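Soundtrack album is missing a cue that's in the show. Where does the music go?

Posted by Ro-un Ma in Film & TV Scores

I bought the Skundex score album in July, the week the download came out, and I have now played it often enough that my family has opinions on it. What it doesn't have is the one piece I bought it for. It's in episode three, when the sister walks back along the harbor wall and a solo viola takes over from the piano. Maybe two minutes, maybe less. It isn't under any title I can find, and I have listened to the track called "Harbor" all the way through four times, in case I was being slow. "Harbor" is mostly drums.

The booklet says the score was recorded in one long session and thanks a great many people for their patience. It says nothing about leaving things out. Is this normal? Is there some other release I should be waiting for, or do I just keep episode three on my hard drive forever and skip to the wall?

Nima Kermani

Normal, I'm afraid. A TV drama score is usually a pile of short cues, many of them under a minute, and whoever puts the album together has to turn that into something a person can sit through. Things get joined up, trimmed, renamed and dropped. Track titles are often picked at the end by someone in a hurry, so I wouldn't trust "Harbor" to be about a harbor.

Before you give up, check the last two minutes of the longer tracks. Album producers like to glue a quiet cue onto the back of a loud one and name the whole thing after the loud one. I owned the Rarkex score for years before I found the lullaby, and it was sitting at the end of a car chase.
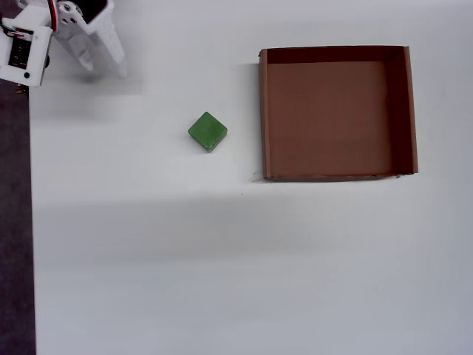 Can a cue be left off because it wasn't written by the credited composer?

Often that's the cause. If the viola piece was licensed from somewhere else, or came from a music library, the label would need separate permission to put it on the album, and for two minutes of viola they may not bother. Look at the end credits of that one episode and skip the ones on the series page. Licensed pieces tend to get a line of their own, in type sized for ants.

If there's no such line, it's probably by the series composer and was simply cut. In that case your hope is an expanded edition. Those do happen, generally as a CD run of 1000 or so, announced at an hour when you're asleep. My copy of the Trument set is number 654, and I felt lucky to get it. I have played disc two once.

One more thing: composers with a website will sometimes answer a polite email about a specific cue. Give the episode and the time on the clock. "The sad one" won't get you far, as they wrote eleven of those.

hamfan_133

Is this the show with the lighthouse? Gave up after episode one, too much whispering. Score was OK.

Ro-un Ma

Different show, same amount of whispering. Nima, I went through the long tracks last night and it's at the end of "Inquest," after a silence long enough that I'd always assumed the track was over and gone to make tea. The viola is there, the piano before it is missing, and it fades out early. I'll take it. Still writing to the composer about the piano.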